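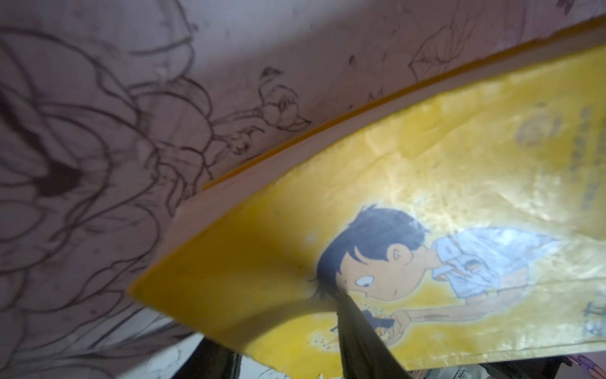 A thick yellow paperback with a cartoon boy on the cover

We drove out to the Indale book fair on the second Friday of March 2018, my sister and I, with a thermos of coffee and far too many empty tote bags in the back seat. It is 67 miles from our door if you take the old highway, and we always take the old highway (the pie at Jovivico is worth the extra half hour, and they had rhubarb!).

The fair fills the old Chávez seed warehouse, and this year there were 41 sellers, most of them from nearby towns and a few who had driven all night. Elvia Pacheco had her usual spot by the loading doors. She deals mostly in cookbooks and garden manuals, and she remembered that I had been hunting for the second volume of a canning guide my mother used to own. She had not found it, but she sold me a very nice one on pickles instead, 658 pages, and I have already read the chapter on green tomatoes twice.

Comics and children's books have grown a lot since our last visit. I am no expert, but I do love a good fat paperback that has been read until the cover creases, and I spent longer over there than I meant to while my sister went off looking for maps. 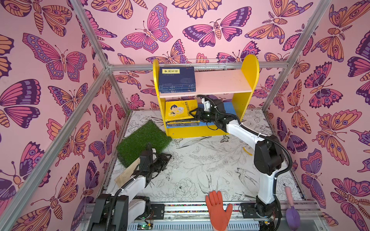 Yellow bookshelf, butterfly wallpaper and a stack of dark blue books

After lunch we sat in on a talk by Braulio Jaramillo, who repairs bindings in Adell and brought along his glue pots and a cookbook in terrible shape. He showed us how to clean an old spine without tearing it, and he was so patient with questions that the talk ran well past its hour. I asked about mildew. Keep the books out of the basement, he said, and I'm afraid that is exactly where ours are.

The next fair is in May, same building, doors open at nine. Parking is free behind the warehouse, but bring cash, as several of the sellers don't take cards.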